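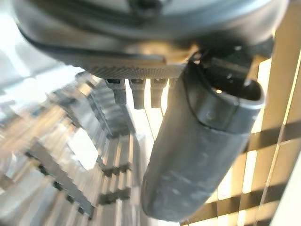
Is the Cultivent worth it if all you grow is tomatoes, one reader asked after my spring post on seed starters. My answer is yes, if you start them early and your house is cold. Otherwise a sunny window and a cheap tray will do.

The Cultivent is a heated seed tray with a clear lid and a clip-on light. I bought mine in January from a garden store in Drisarham and have put three rounds of seed through it. The first was peppers from Rungrueang, which are slow in my kitchen at the best of times. They were up in nine days. The same packet on the windowsill took closer to three weeks.

Heat is the part it does well. The mat warms evenly, including the corners, and the dial stays where you set it. The light is weaker. It is a warm 3000 K strip, fine for sprouting, but my lettuce got leggy by the second week and I moved it under a shop light.

The lid vents are stiff. I open them with a butter knife. Watering is from below through a small spout, and it is easy to overfill, so use a measuring cup until you know how much your soil takes.

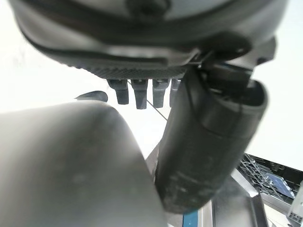
Another reader had the opposite trouble with watering: "Mine dries out on one side every time, and I've leveled the shelf twice." I have not seen that, though I fill mine by hand most mornings and might not notice. Try turning the tray around and see whether the dry side moves with it. If it does, the wick mat is probably folded under the cells.

I also tried the Skiltora, which costs less and has no dial. It ran too hot for lettuce and about right for basil. The lid is better – taller, with vents that slide – and it stacks for storage. The cord is short.

Over the season I raised more than 200 seedlings in the Cultivent and lost one batch of onions to mold, which was my fault for leaving the lid on. Extra cell inserts come in packs of four and fit snugly. The older round-cornered inserts do not fit the current base, so check before you buy used.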